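3.2 Surfaces, clutter and the fate of the office table

The second strand of our study concerns tables. Most of the literature on shared offices treats the table as a flat thing on which more interesting things happen, and we confess that our first survey did the same. It asked 100 tenants of the Tutalton building how they felt about light, noise, air and neighbors. The table came up only in the box marked "other," where it outscored the other four put together for sheer length of complaint.

We therefore wrote a second survey with tables in it. It drew 1,453 free-text comments, which Khokhar sorted by hand over most of November, and which he has asked us not to send him again. The largest group dealt with what we call drift: the slow spread of objects that belong to one person onto a surface that belongs to everyone. Bare wood, it seems, is read as an invitation (Figure 4).

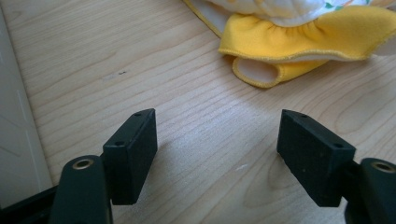 Drift has a fairly steady pattern. A mug arrives first, then a charger to keep it company. By the second week there is a notebook, and by the fourth the person who left the notebook speaks of "my end." Tenants who did this described it as settling in. Tenants who watched it happen used a wider vocabulary, some of which the journal's style guide does not permit. We found no one who admitted to both, although the diaries show that 2 of our most vocal complainants had between them taken over the whole of the long table by the window.

Management tried several cures. The Gunero company, which held the lease on the upper floors, put up signs. The signs were polite, then less polite, then laminated, and the number of stray objects did not change at any stage except that people began leaving things on top of the signs. Pretiva, one floor down, charged a fee for overnight items. This worked for a short time and then came to be seen as rent. One respondent wrote that he had "paid for the corner through spring" and would like it dusted.

Containers did better. Following Esquivel's suggestion that clutter needs an address before it can be sent home, we gave each table a basket and told tenants that anything could go in it. Most people would not throw away a stranger's scarf, and most would not touch it at all, but they would drop it into a basket with no sign of guilt. The basket turned a quarrel about ownership into a matter of tidiness, where everyone felt on safer ground.

Figure 4. Shared worktops: light wood surface (top); worktop with storage basket (bottom).

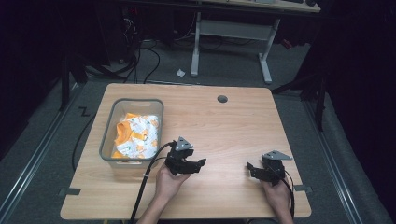

There are limits to this finding. Baskets fill up, and a full basket is itself an object on a table. In the longer diaries we see tenants asking for a larger one, and in a single case for a basket to keep the baskets in. We also can't rule out that people behaved well for the simple reason that Khokhar was sitting nearby with a clipboard. When he took his lunch at a different time of day, the share of items placed in the basket fell, and a bicycle pump appeared.

Cost should be mentioned as well. The whole exercise used $900 of the project budget, most of it spent on the signs we had agreed to replace. Section 3.3 turns to chairs, where feelings ran higher and our response rate was, to our regret, much better.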